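Demonstration by glove

Demonstration by glove is a way of teaching a robot a manual task. A person wearing a glove fitted with sensors does the job by hand, and the recorded movements are used to train the robot. It differs from teleoperation, in which the operator steers the robot from a distance while it works.

Household cleaning is a common subject. In the Bastura set, compiled by Magdolna Nyitrai and Attila Orbán, wiping a table with a cloth and spray bottle is one of seven tasks, with 100 recordings of each.

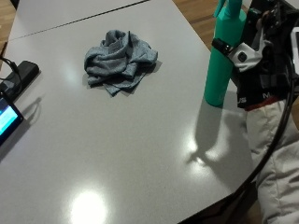
Gloves are quicker to use than remote control, but human and robot hands differ in shape, so the movements must be converted first.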